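Comunidade > Robótica > Clubes e projetos de estudantes > Montagem e manipulação

Braço robótico a instalar CPU e memória: por onde começar?

Matvii Savchuk
Olá a todos! Somos 3 alunos no clube de robótica Nurkness e este semestre queremos pôr um braço a montar parte de um PC de secretária: pegar no processador, pousá-lo no socket e depois encaixar um módulo de memória. Já fizemos pick and place com cubos e correu lindamente, mas com peças a sério o braço falha quase sempre. O módulo entra torto na ranhura e o processador fica rodado uns graus. Vale a pena insistir na visão ou há truques mais simples? A apresentação é em julho e estamos entusiasmadíssimos (e um bocadinho aflitos).

Chia-hao Huang
Que projeto giro! No clube Hodard andámos às voltas com isto o ano passado e o que mais nos ajudou foi o tabuleiro das peças. Imprimam um em 3D com um recesso quadrado para o processador e uma ranhura comprida para a memória, e fixem-no à mesa. Assim a peça parte sempre da mesma pose e a câmara só tem de tratar da caixa. Deitem a torre de lado, sem a tampa, e deixem a alavanca do socket já levantada — abrir e fechar a alavanca é outro problema, guardem-no para depois. Para a memória, desçam devagar até sentir contacto, façam uma pequena oscilação e só então carreguem. Passámos de quase nada para tentativas boas em série, foi uma festa no laboratório! Treinem com uma placa avariada, os pinos do socket não perdoam.

panasiuk_lab
comprem uma garra melhor e pronto. a nossa escorregava imenso, metemos borracha nos dedos e ficou ok

Clindon
Concordo com o tabuleiro. Acrescento: façam 20 tentativas seguidas sem mexer em nada antes de mudar um parâmetro, senão nunca sabem o que melhorou. Nós guardávamos a força em z de cada uma e via-se logo no gráfico quando o módulo batia na borda da ranhura. E deem folga nas paredes do recesso, mas com um chanfro em cima, para a peça se centrar sozinha quando a pousam de volta. Se quiserem partilho o nosso ficheiro do tabuleiro — é só dizerem a medida da vossa garra.

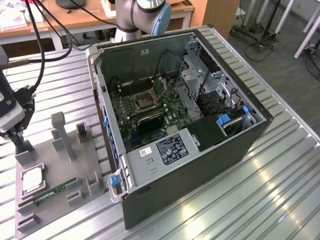
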